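Dekisico — Table Clearing Project at Gulleck
Progress report, second period
To: Chiu Fund, workplace automation grants
From: Defne Kılıçarslan, project lead
December 14, 2024

Sorry for the shape of this one. Kitchen inspection prep took most of last week and I'm writing between shifts. Finance sheet comes separately.

Where we are

Two-arm station is set up in the practice room and running on plates, bowls, mugs. Cutlery started, going slowly. 1,693 attempts logged since August. The log is now kept by the dining staff themselves, on paper first, typed up at the end of the shift. Typing up is behind by 19 sheets.

Large plates are the best item so far. Bowls okay if nothing is stacked inside. Forks and spoons lying close together still get picked up as a pair or not at all, so for now a person sorts cutlery first. This was not in the plan and it costs us time.

Staff and hours

No jobs cut, none planned, this is in the written agreement with the staff and hasnt changed. What has changed:

Two people from the dish room moved to half shifts at the station. Both asked for it. Both say their wrists are better and their feet are worse — the room is tiled and there's no mat. Mat ordered.

Training hours used: 217. That is over what we budgeted for the period. Most of the extra went on the stop procedure, which we taught twice after the first version confused people. Second version is one page and lives on the wall.

Pay is the open question. Staff on the station are still on the dish room rate and they've pointed out, fairly I think, that watching and correcting two arms is different work. I've asked Gulleck management for a station rate. No answer yet. I would like the fund to know this is unresolved, it came up in nearly every conversation I had for this report.

Also open: breaks. In the dish room everyone stops together. At the station people stop when the run stops, which means alone. One of them told me she misses the talking more than she expected to. We are trying fixed break times from next period even if it means leaving a run half done.

Problems

Grippers wear. We change finger coverings when somebody notices, which isn't a system. Furgate quoted for a set of spares and a service visit, quote is with finance.

Cables on both arms need tidier routing. Staff raised this, not the engineers.

Room is shared and crowded. Furniture gets moved between runs and then we lose time setting positions again. Asked for floor marks, got permission, not done yet.

Work on the large teal plate, practice room:
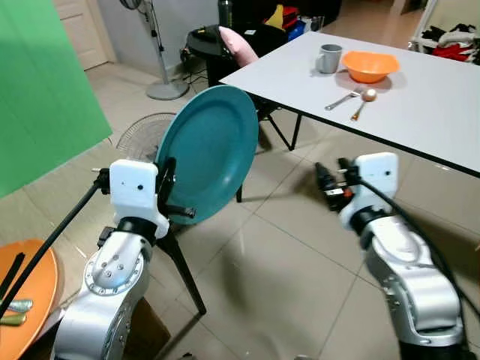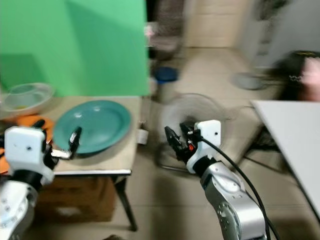
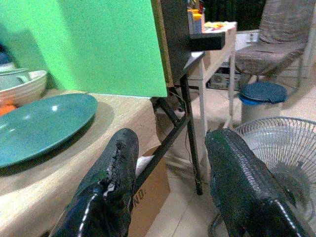
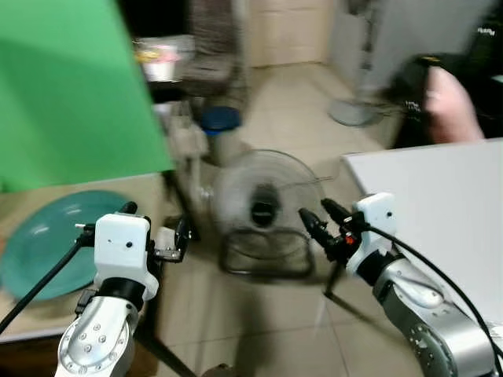
Next period

Cutlery without pre-sorting, or a decision to drop it. I'd rather decide by the midpoint than drag it to the end.

Finger check at the start of every shift, signed for. Draft form is done, staff have comments, I haven't read them all.

Station rate settled in writing. If Gulleck hasn't replied I will ask for a three-way call with you, Chiu has more weight there than I do.

Staff survey. 107 forms went out to the whole dining team, including people who have never been near the arms. They're due back before the next report. Early ones mostly ask whether the dish room is going to close. It isn't, and I'm putting that in teh next staff notice in plain words.

Spending: training over, equipment under, travel untouched. Requesting to move the travel line to training. Please confirm by email so I can book the January sessions.

Defne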